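# Desk Tidying as a Small Design Problem

Arturo Mazza and Dario Tedesco, Zinum project group, report handed in Wed 22 February

We started this project in September with a rather grand plan to redesign a whole study room, and our tutor very kindly talked us down to a single desk. Looking back, we are grateful. A desk turned out to hold quite enough questions for two people, the first being where a pen ought to live when it isn't being used.

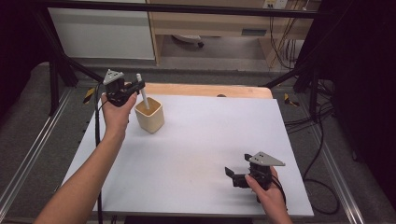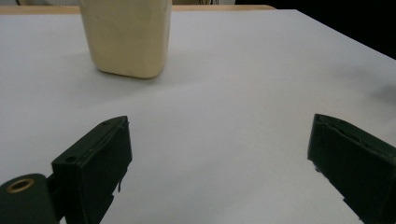

*Figure 1. The pale work surface on its wooden table, seen in two views.*

## The surface

A plain, pale top was something Dario wanted from the very beginning, and Arturo took a little longer to come round to it. Our argument for it is simple: small things show up well against it, so you notice a stray pen before it has gathered company. The wood still shows along the far edge in both views, and we both find that it keeps the whole thing from feeling like a clinic.

## The cup

We looked at a good many holders, including a tall one from Morelli that Dario's sister lent us, and came back each time to something small and squarish with soft corners. The beige cup in the first view has a white stick leaning in it to the left, and that lean got us talking for most of an afternoon. A lone pen in a roomy cup will always flop to one side, and whether this is a nuisance or a help (the top end is easy to find, after all) is a matter on which the two of us still differ.

## What people told us

We put a short questionnaire round our hall in Plovham and had 87 replies, more than we had dared hope for. We asked where people keep their pens, how often they clear their desk, and what they would throw away first. Only 12 said they tidied every day. Several wrote long and lovely notes in the margins — one person on the Sellbridge corridor filled the back of the sheet with a defence of the jam jar — and we have kept all of these in the appendix.

## Still to do

We would like to try a heavier cup, and one with a divider down the middle, before the final presentation. Arturo is also going to redraw the desk plan at a larger scale, as the labels on the present one are too small to read from the second row.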